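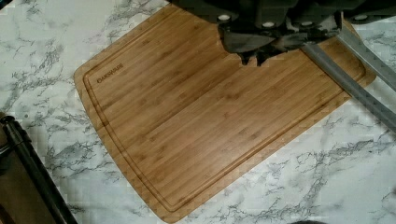
Kitchen rules for a counter arm come down to three things in our house: what it may touch, when it may move, and who cleans up after it. Most of the trouble in the first month was with the work surface. A board that slides is a board that gets pushed into the backsplash, so put a damp cloth under it before every session. A bamboo board with a juice groove, like the Oakware one with the gripper over its upper edge, suits this work well enough, but set the fingertips to stop short of the wood and keep the groove outside the working area. Fingers that drop into a groove tend to catch on the far wall.

Before you switch it on

Clear the board completely. No knives, no towels, no phone.
Check that the arm can reach every corner of the board without passing over the stove or the sink.
Tie back sleeves and long hair. The same goes for apron strings.
Know where the stop button is and press it once a day to see that it works.

While it is running

Keep hands off the board until the arm is parked. Paused is a different state from parked – a paused Semance will finish its move when you touch the screen.
Children and pets stay on the other side of the room.
Run new jobs at the slowest speed with nothing on the board. We do this twice, then once more with a potato.

Food contact

Raw meat gets its own board and its own set of fingertips. We mark ours with tape on the storage box.
Wash removable tips in hot soapy water and let them air dry. Wipe the housing with a barely damp cloth and never spray it.
Oil a bamboo board when it starts to look pale and stand it on edge to dry, or it will warp and your height setting will be off. If the arm starts pressing too hard at one end, check the board for warp first.

Keeping a log

Write down every stop, even the silly ones. Our notebook goes back to February and has 321 entries, most of them a board that had shifted. The Bidel tips we use now were changed at entry 199 – the old pair had worn smooth and dropped onions.

Updated Wed 22 April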